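Home | Our Work | Reports | Get Involved | Contact

Progress Report to the Verbeke Fund
Brurmont Children's Clothing Exchange
February 26, 2024

We're delighted to send you this second report on your grant, and there is a lot of good news in it. When we last wrote, we had a lease on the old shoe store on Clurkent Street, a leaking back window and a long list of things to buy. The exchange is now open, the window has been replaced, and families are coming in faster than we dared to plan for!

Opening and first months

We opened in December, a little later than the date in our application. The delay came from the electrical inspection, which asked for a new panel before we could run the washer and dryer at the same time. The landlord paid for the panel and we paid for the wiring on our side of it. That cost came out of the building line and did not touch the clothing budget.

So far 80 families have signed up. Most of them live within walking distance, but we have also had people come in on the bus from the far side of the river, usually after hearing about us from a school office. A family brings in what the kids have outgrown and takes home what fits now. If they have nothing to bring, they take what they need anyway. We stuck with that rule after some early discussion about points and credits, and we're very glad we did – the front desk is quicker, and parents tell us they feel comfortable walking in with empty hands.

Babies and toddlers are the easy part. Clothes in those sizes come in clean, barely worn and in huge numbers. The harder ages are eight to twelve, where kids wear things right through at the knee and there isn't much left to pass on. Winter coats in those sizes went in the first weeks and we could have used many more.

What the grant paid for

The largest purchase was the washer and dryer pair, bought secondhand from a laundromat that was closing. We also bought shelving, 20 rolling racks, size dividers, a label printer and a used cash register desk that we turned into the check-in counter. The Anura software license for the sign-up list was renewed for one year. It keeps the sizes for each child, which means we can send a text when a batch of, say, size 10 snow pants comes in. Parents love this feature, and it has done more to bring people back than any flyer we've put up.

We are under budget on fixtures and over on laundry supplies. With your approval, we would like to move the leftover fixture money into detergent, stain remover and replacement elastic. A short budget table went to your office separately.

Mending

We had put mending down as a small extra in the application, and it has grown into one of the best things we do. The mending evening runs twice a month at the long table in the back. People learn to replace a zipper, patch a knee or take up a hem, and then they go home and do it on their own kids' clothes. One grandmother has taken over buttons completely and guards the button jar with real pride.

Getting ready for summer

Spring and summer stock is being pulled out of storage now. Shorts, swimsuits and sun hats will go on the racks as the coats come off, and we're checking waistbands and seams as we sort.

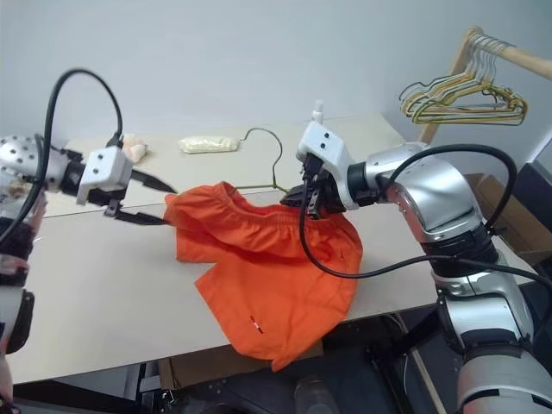
Progress Report No. 2

Elastic-waist shorts are the item parents ask for most once the weather turns. They go on quickly, and they can last a child more than one season if the elastic holds. Anything stretched out goes into the mending bin, and anything past saving is cut up for patches. We expect to be short of boys' sizes again and have asked two schools to run a collection before the end of the term.

Problems we're still working on

Storage is tight. The basement is dry at the front and damp at the back, so we can only use half of it. Donations left outside the door overnight are also a headache, especially in the rain. A new sign has helped a little. We're pricing a locking drop box and will send you the quotes.

Next steps

Over the coming months we plan to add a second evening of opening hours, start a shelf of school uniforms, and print the sign-up form in Spanish and Portuguese. We would also love to have you visit. The mending evenings are a fun time to come – bring something with a missing button.

Our next report will include the results of the parent survey and a full account of spending to date.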